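V트윈으로 램프 점프할 때 리어 프리로드 어떻게들 잡으시나요

작성자: 램프각도계
Usholm 트랙 연습장에서 V트윈으로 테이블탑을 넘고 있습니다. 착지 때 리어가 풀보텀을 칩니다. 쇽은 Talska 순정 교체형, 스프링 레이트 70N/mm, 새그는 건차 기준 40mm입니다.

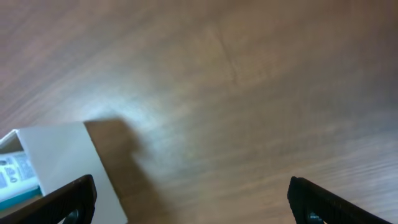
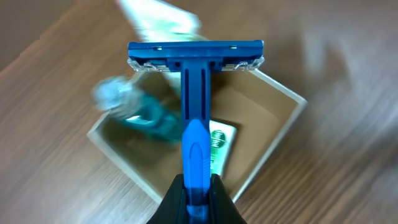
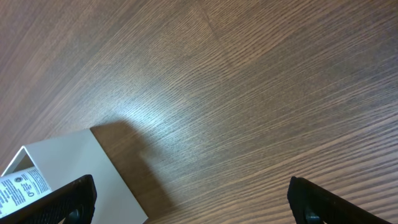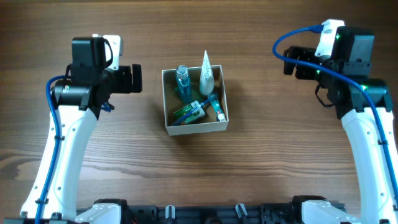

나무 테이블 위. 네 장 모두 같은 날.

진입 속도는 60km/h 고정이고 램프는 Zamdale 조립식입니다. 프리로드를 두 바퀴 더 감았는데 차이를 못 느꼈습니다.

댓글

mohammed_gap
건차 새그 40이면 이미 너무 큽니다. 라이더 탑승 새그부터 재세요. 그 값 없이 프리로드 얘기는 의미가 없습니다.

저속컴프
프리로드로 풀보텀 잡으려는 게 잘못입니다. 프리로드는 차고를 바꾸지 레이트를 안 바꿉니다. 고속 컴프레션 두 클릭 조이고 다시 뛰어 보세요.

공랭781
윗분 말이 절반만 맞습니다. 차고가 올라가면 남은 스트로크가 늘어나니 바닥 치는 시점은 늦어집니다. 저는 배기량 781cc 개조차로 같은 램프를 뛰는데 스프링을 바꾸기 전까지는 프리로드로 버텼습니다.

저속컴프
버틴 것과 해결한 것은 다릅니다. 그 상태로 뛰면 리바운드에서 뒤가 튑니다. 공중에서 앞으로 숙는 원인이 대부분 그겁니다.

공랭781
숙는 건 립에서 스로틀을 닫아서 그렇습니다. V트윈은 엔진브레이크가 강해서 립 직전에 조금만 닫아도 앞이 떨어집니다. 서스펜션 문제로 돌리기 전에 로그부터 보시죠.

램프각도계
탑승 새그는 아직 안 쟀습니다. 스로틀 로그는 있고 립까지 개도는 일정합니다. 앞이 숙지는 않고, 뒷바퀴 먼저 닿으면서 칩니다.

mohammed_gap
뒷바퀴 먼저면 자세는 맞습니다. 그럼 레이트 부족 쪽입니다. 범프러버 상태도 확인하세요. 경화되면 끝에서 받쳐 주는 게 없습니다.

랜딩램프
착지 램프 각도는요? Zamdale 건 하단 핀 위치에 따라 각이 달라집니다. 평지에 가깝게 떨어지면 세팅으로 못 막습니다.

램프각도계
핀은 두 번째 구멍입니다. 각도는 재 보고 적겠습니다.

저속컴프
각도 재는 김에 비거리도요. 착지 램프 상단에 떨어지는지 하단에 떨어지는지가 먼저입니다.

공랭781
이건 동의합니다. 오버점프면 스프링 얘기 전부 무효입니다.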